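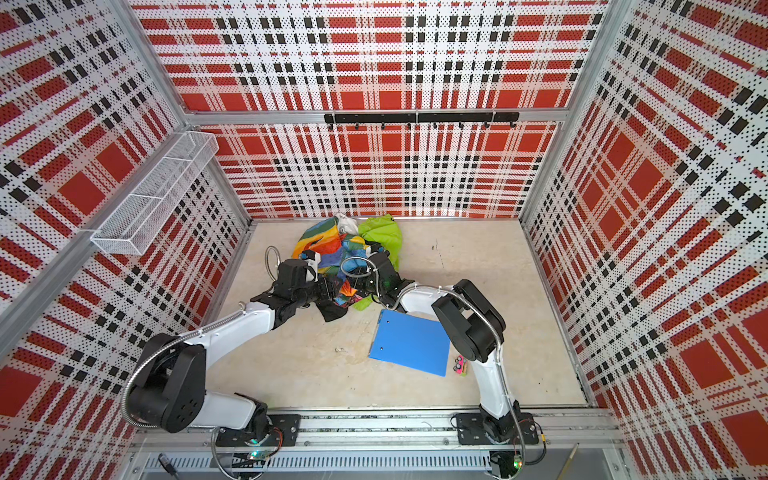

The Long Count: How a Small Mill Learned to Measure Its Plaid

A plaid is a numerical object before it is a visual one. The weaver starts with a thread count, a written sequence that gives the number of yarns in each color, and the pattern follows from it. Change one number and every block in the cloth shifts by the same amount, from one selvage to the other.

At the Mestdale mill, the thread counts are kept in a steel cabinet beside the warping room. There are 2,989 of them, on ruled cards, and the oldest have no date. Mojtaba Kordestani, the mill's head of design, spent 12 years copying them into a database. The work was slow because the cards do not agree on notation. Some give the full repeat. Others give half of it and assume that the reader knows where the pattern reverses.

The reversal matters. In a symmetrical plaid, the sequence runs to a pivot, then runs back in the opposite order to a second pivot. Pivots are normally marked with a slash or printed in bold. On many of the Mestdale cards the mark is a pencil dot, and on some it has rubbed away. A card read without its pivots gives a cloth with doubled stripes or with a repeat that is half as wide as it should be.

"You weave a sample, or you look for an old piece of the cloth and count," Kordestani says. "Reading the card harder does not help."

Counting is done with a pick glass, a small folding magnifier with a square opening of known width. The operator sets one edge against a color change and moves a needle across the yarns. For a wool flannel in plain twill this is simple work. For a cloth that has been milled and brushed, the surface fibers hide the yarns, and the nap has to be shaved from a small patch before anything can be read.

Sett and scale

The word "sett" is used for both the sequence of colors and the density of the yarns, which causes trouble in correspondence between mills. Mestdale uses it only for the sequence and writes density as ends per inch. The distinction is practical. A given sequence woven at 31 ends per inch in a medium wool produces a repeat of one size. The same sequence in fine cotton at a higher density comes out much smaller, and narrow lines that were clear in the wool can drop below the width at which the eye separates them from the ground.

The usual correction is to scale the count. Every number is multiplied by a fixed factor, then rounded to an even figure so that the yarns work out in pairs. Rounding is where character is lost. A stripe of 2 yarns scaled by one and a half becomes 3, and then either 2 or 4. At 2 it looks starved beside its enlarged neighbors. At 4 it reads as a band. Kordestani treats narrow lines first and lets the wide blocks absorb the error.

Color at the crossings

Where a red warp crosses a red weft, the cloth is solid red. Where red crosses black, a 2/2 twill shows the two in equal parts along fine diagonals, and from a few feet away they merge into a dull maroon. The number of apparent shades therefore grows faster than the number of yarns in use. Three colors give three solids and three mixtures, and six colors give six solids and fifteen mixtures.

White is the difficult one. A pure white yarn beside black produces strong contrast at the crossings, and any fault in the beat, where the weft is packed too tightly or too loosely, shows as a visible bar. Mestdale replaced bleached white with an off-white in most of its lines for this reason. Wetard, the spinner that supplies it, sells the shade under the name Mumus.

Printed plaid has none of these limits. The mixtures can be any color, and the diagonals are usually left out. Kordestani keeps a drawer of printed samples for training. New staff are asked to write a thread count for each one, and for a good number of them no count exists: the mixed shades could not come from the solids beside them.

The database went into daily use in July. Cards with missing pivots are flagged and are not released to the looms until a woven sample has been counted and signed.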